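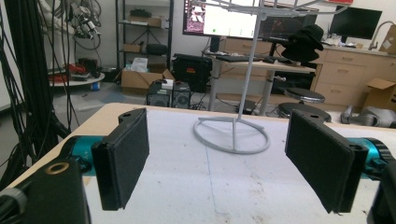 Gripper fingers either side of a light grey wire stand, on the white worktable.

The question put to this blog most often is whether a machine can be bought that will tidy a kitchen. I have given the same reply for some years, and following a visit in February I have been asked whether it still holds. In the main it does, although I would now word it differently.

The visit was to Standau, where a small group is working on the handling of ordinary household and shop articles. My host was Dardo Barrientos, who is responsible for the trials and who was generous with his time. The project is known internally as Triva. Its purpose is modest: to establish which everyday chores a two-fingered gripper can carry out without a person standing by to put matters right.

Readers may expect the difficult articles to be the heavy ones. Weight was scarcely mentioned during my visit. The articles that cause concern are thin, light and easily knocked over, and a wire stand is a fair example. It has a single slender post, a ring for a base and curved arms at the top. A person asked to move it to the other end of a table would do so while speaking on the telephone. The machine must find a narrow post against a pale surface, close on it squarely, and lift it without tilting the base. If one finger arrives before the other, the stand is pushed along.

Mr Barrientos provided me with the group's figures for this type of work. Of 1,179 attempts at moving light upright articles, the group had marked each as completed, completed with help, or abandoned. I have agreed not to publish the division between the three, as it is still being checked. I may say that the middle category is larger than I would wish to see in a product offered for sale. A chore completed with help is a chore for which somebody must remain in the room.

Time is the second matter. Clearing a table of 20 mixed articles took the better part of a morning session, including resets. I have cleared the same number of articles from my own table in under 3 minutes, and I do not regard myself as quick.

The position in shops is somewhat better. Flirketti, a retailer of scarves and costume jewellery, has been considering whether display stands could be set out by machine before opening. Its stands are all of one pattern and its counters are all of one height, and the staff are content for the work to be done slowly from 7 in the morning. Under such conditions a fixed routine has a reasonable chance. The difficulty returns when the stands are dressed. A necklace hung on a wire arm swings, catches and slides off, and I have seen no machine that deals with this dependably.

The Caron, a domestic unit which several readers have written to me about, remains in my view a machine for carrying things that have already been placed upon it. I would not advise its purchase for any other use.

My reply, as amended, is therefore as follows. Repeated work with identical articles in a known place may be given to a machine now, provided that the owner is patient. General tidying may not. A household that wishes its table cleared this evening should continue to make its own arrangements – and I include my own household in that advice.

Correspondence on the earlier post concerning dishwashers has been read and will be answered in due course. I hope to return to Standau once the checked figures are available, and Mr Barrientos has kindly agreed to their being printed here in full.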